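Section 2: Unpacking, first charge and fitting the strap

Read this section before you wear the band for the first time. It applies to the Gekeo fitness band with the perforated two-colour strap. Owners of the one-piece strap should go to Section 4 for fitting and come back here for charging.

2.1 What you need

A clear, soft surface to work on, such as a made bed or a folded towel. The case is easily scratched on stone worktops.
The charging lead supplied with the band.
A USB charger or a computer with a free USB socket. No charger is supplied.
A phone with Bluetooth switched on.

2.2 Unpacking

1. Check that the seal on the outer sleeve is unbroken. If it has been cut or lifted, contact the seller before going further.
2. Open the box and take out the charging lead and the warranty card.
3. Lift the band out by the strap. Do not pull on the buckle.
4. Peel the clear film from the screen and the second piece from the back of the case. The sensor will not read through the film.
5. Write the serial number from the back of the case on the warranty card.

Note: Keep the box until the warranty period has ended. Returns sent to the Drestville service desk without their box are accepted but take longer to book in.

2.3 First charge

1. Wipe the charging contacts with a dry cloth.
2. Plug the lead into the charger, then lay the magnetic end against the back of the case. It will only hold one way round.
3. Wait for the battery symbol. If the battery is very low this can take several minutes.
4. Leave the band on charge until the display shows 100 per cent. The first charge takes 2 hours.
5. Remove the lead from the band first, then from the charger.

Caution: Do not charge the band under a pillow or bedding. Do not charge it when the case or strap is wet. Stop charging if the case becomes too hot to hold.

Note: The band will not pair with a phone until it has been charged to at least 40 per cent.

2.4 Fitting the strap

The strap has 13 adjustment positions, counted from the end furthest from the case.

1. Place the case on the top of your wrist, a finger's width above the wrist bone.
2. Bring the strap under the wrist and through the buckle.
3. Pull until the case sits flat against the skin and press the pin home.
4. Tuck the free end into the keeper.
5. Turn your wrist both ways. If the case slides, tighten by one position. If the strap leaves a mark after a few minutes, loosen it by one.

For running, tighten by one position and return to the normal setting afterwards.

Caution: Take the band off if the skin beneath it becomes sore. Rinse the strap in clean water, dry it, and leave it off until the skin has healed.

2.5 Storing the band

If the band will not be worn for a month or more, charge it halfway, switch it off and put it back in its box in a dry place. Do not fold the strap back on itself or stand anything on top of the case.

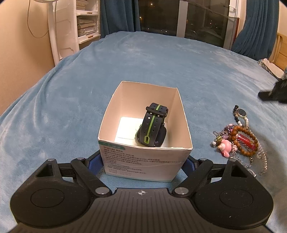 Can I clean the strap with hand sanitiser or washing-up liquid?

Use a drop of mild washing-up liquid in lukewarm water and rinse it well. Sanitiser dulls the surface and will fade the coloured parts over time. A soft toothbrush clears the small holes. Let the strap dry fully before wearing or charging.

2.6 If the band does not switch on

1. Check that both pieces of film have been removed.
2. Clean the contacts and charge again with a different charger.
3. Hold the side button until the band vibrates.
4. If there is still no response, see Section 7, Service and returns.

Text checked by Nomvula Shezi and Till Rieger. Revised 1/1/23.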